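27 Dec 2019
Plarnden bench, glove sorting, continued

Quiet day, got through more than planned. Finished the session at 42 episodes kept, 7 thrown out. Running total for the Pamico set is now 474 once today's are copied over. Copy is going to the Rondora drive, still has plenty of room.

Task wording unchanged: pick up the gloves one at a time and place them in the basket. Basket stays on the left for this block. We swap it to the right side in the next one. Gloves get tossed back out by hand between episodes and left however they land, fingers bunched or cuff folded under, no tidying. The coated work glove is easy because it holds its shape. The thin kids' gloves are harder and most of the rejects were theirs, either a double pick or a finger pinched so lightly that the glove dropped short of the rim.

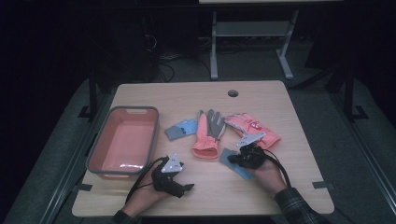 Do both grippers have to move in every episode?
Only one has to make the pick. The other can hold still or steady a cuff, as long as it stays where its markers can be tracked the whole way through.

Tracking dropped out in 2 of the rejects, both times on the left, when the wrist rolled too far over. Recalibrated after lunch and had no more trouble. Also re-taped the cable on that side so there's more slack at the elbow. Colour balance was left on the same fixed setting as the last block.

Labels: I've been writing "glove" plus the main colour, and nothing for left or right hand. Stefanou's label sheet has a field for handedness but it's optional and slows the logging right down. Leaving it blank until someone asks for it. If it's wanted by March we can fill it in from the video.

To do
Check the clock offset between the two grippers, looked a bit long on the last few episodes.
Wash the gloves, the grey coating is picking up lint.
New batteries for the foot switch.
Start basket-right block.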